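Bücher reinigen und trocken lagern

Vor dem Einräumen ins Regal lohnt eine kurze Kontrolle jedes Bandes. Staub auf dem Kopfschnitt bindet Feuchtigkeit und begünstigt Stockflecken. Für den normalen Hausbestand genügt ein Durchgang im Jahr, am besten im Februar, solange die Raumluft durch das Heizen trocken ist.

Arbeitsplatz

Benötigt wird ein glatter, heller Tisch. Auf weißer Fläche sind Papierkrümel, Schimmelstaub und Fraßmehl gut zu erkennen. Kratzer und graue Schlieren in der Beschichtung stören nicht, lose Rückstände schon. Die Platte vorher nebelfeucht abwischen und vollständig abtrocknen lassen. Keine Getränke, keine Handcreme.

Material

Weicher Flachpinsel (Ziegenhaar)
Mikrofasertuch, trocken
Latexfreier Radierschwamm
Löschpapier, säurefrei
Föhn mit Kaltstufe

Trockenreinigung

1. Buch geschlossen halten, Buchblock leicht zusammendrücken. Kopfschnitt vom Rücken zur Vorderkante abpinseln, anschließend Vorder- und Fußschnitt.
2. Einband flach auflegen und von der Mitte nach außen abwischen. Bei hellen Umschlägen das Tuch häufig wenden, sonst wird der Schmutz verteilt.
3. Griffspuren mit dem Radierschwamm ohne Druck abnehmen. Auf matt bedruckten Flächen zuerst an einer Ecke probieren, Glanzstellen lassen sich nicht mehr entfernen.
4. Innendeckel und Vorsatz prüfen.

Aufkleber entfernen

Etiketten auf laminiertem Umschlag mit dem Föhn auf niedriger Warmstufe aus 25 cm Abstand anwärmen, dann in flachem Winkel abziehen. Kleberreste mit dem Radierschwamm abrollen. Auf Leinen oder unbeschichtetem Papier bleibt der Aufkleber besser, wo er ist. Bibliotheksetiketten werden nicht entfernt. 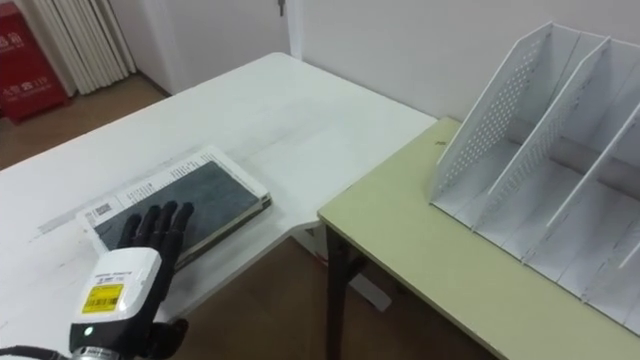 Buch flach auf weißer Tischplatte, oben links auf dem Umschlag ein kleiner Code-Aufkleber.

Feuchte Bände

Löschpapier alle 7 Seiten einlegen und nach fünf Stunden wechseln. Der Einband darf sich dabei nicht aufspreizen, gegebenenfalls weniger Lagen verwenden. Zum Nachtrocknen aufrecht stellen, leicht gefächert, Föhn nur auf Kaltstufe. Heizkörper und direkte Sonne führen zu Verzug.

Lagerung

Regal mit 5 cm Abstand zur Außenwand aufstellen. Großformate und schwere Bildbände liegend lagern, Stapel bis zu sieben Stück. Stehende Bände so dicht stellen, dass sie nicht kippen, sich aber ohne Zug am Kapital herausnehmen lassen. Zum Entnehmen die Nachbarbände etwas zurückschieben und den Rücken in der Mitte fassen.

Zusammengestellt von Jytte Bisgaard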